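How to record a ruined castle for the gazetteer

These steps are for anyone sending in an entry on a castle, tower or moated site. Read them before you visit, as some of the work is best done at home.

1. Find the site on an old map first. Note the name used on it, even if it differs from the modern one. Skundarard, for instance, is marked only as "Old Walls" on the 1686 estate map.

2. Check who owns the land. If there is no public path, write and ask. Keep the reply, and put the terms of access in your entry in one line: open, by appointment, view from the road only, or private.

3. Take a 30 metre tape, a compass, a pencil and squared paper. A pen is no good in rain.

4. Walk the whole outline before measuring anything. Look for changes in ground level as well as standing stone. A shallow dip running beside a wall is often the ditch.

5. Measure the longest straight wall and use it as your base line. At Greltotum this was the north curtain, 39 metres, so the tape had to be laid twice. Mark the join with a peg.

6. Measure wall thickness at a doorway or a break, never at the foot, where fallen stone will add to the figure.
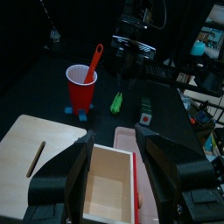 Red cup, green toy and small dice-like cube on a black tabletop.

7. Write up your notes the same evening. Use these headings in this order: Location, Built, Condition, Access, Notes. Leave a dash where you have nothing to say.

8. For the date, give a century unless you have a document. Put the source in brackets. "Said to be Norman" is not a date, and Hefin Wogan will send it back.

9. Under Condition, use one of our four terms: complete, substantial, fragments, earthworks only. If a tower has been restored, say so in Notes.

10. Draw the plan with north at the top and a scale bar in metres. Label any part you could not reach.

Send the entry and plan to Mostafa Soliman by the end of September. The list stands at 73 sites, and the entry for Pilau still needs a plan of the inner ward.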